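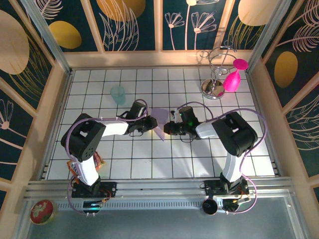 A customer in Jillmont wrote to us that the lavender was the first colour to run out in her craft room, and that she'd like to be able to buy it without the rest of the assortment. Several other people have asked for the same thing. Lavender is now sold on its own as well as in the mixed pack.

Tavano Folding Sheets - Lavender

Tavano sheets are made for folded table cards, dividers, lantern sides, simple gift wraps and general craft work. The lavender comes in two versions, a light paper and a thin translucent film. They are cut to the same size and can be used in the same project. Please check which version is in your cart before you order, as the two look much alike in the small thumbnails.

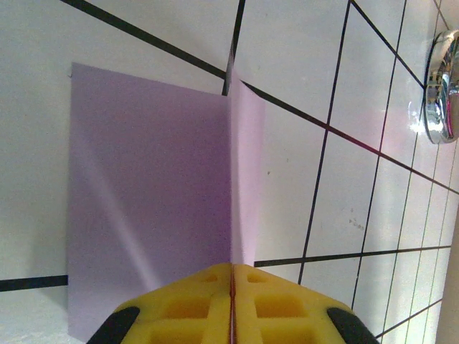

Lavender sheet with a single crease, upright on white tile.

What you get

Each pack holds 12 sheets of one version, flat, with a stiff grey backing card. The backing card is plain board and can go in the recycling. Mixed packs have three colours - lavender, pale aqua and mustard - in paper only.

The paper version is 74 gsm, a little lighter than ordinary printer paper. The colour goes right through, so a cut or torn edge doesn't show white. It takes pencil and most felt pens. Wet paint will cockle it.

The film version has no grain and can be creased in any direction. It lets light through but is not clear, and print behind it will look blurred. Ordinary glue stick doesn't hold on the film. Use double-sided tape or a dot of clear craft glue, and leave it to dry under a book.

Folding

The paper folds best along the grain, marked by a small arrow on the backing card. Line the sheet up with the arrow before you take it off the card. Score lightly with a bone folder or the back of a butter knife, bend the sheet away from the score, then run a fingernail along it once. Going over the crease again and again leaves a shiny stripe that can't be rubbed out.

For a card that has to stand by itself, a V fold is enough on a level bench or table. Open the two panels wider if there is a draught from a door or fan. The panels don't need to be the same width. A narrow panel behind a wide one gives a bigger face for a name or a table number, though very narrow panels tend to tip.

Unfolding a crease in the film leaves a pale line. Practise on an offcut first.

Colour

Lavender looks different according to the light. Under a warm lamp it goes towards pink, and in shade it reads as a duller lilac. On a folded sheet the two sides will rarely match, even though they are the same stock. If you're matching plates, cups or a tablecloth, order the Dondari swatch card before buying several packs. The swatch card has both versions on it.

Storage

Keep the sheets flat in their sleeve and out of direct sun. Lavender fades faster than the other two colours on a windowsill. Sheets that have been rolled can be flattened under a heavy book overnight. Don't iron the film.

Delivery and returns

Orders are packed at our Lorente storeroom and leave within three business days. Packs are posted in a rigid mailer. Unopened packs can be returned for a refund or swapped for the other version. Opened packs can't be taken back unless the sheets arrived bent or marked - send us a photo and we'll post a replacement.

Last updated: 2024-02-22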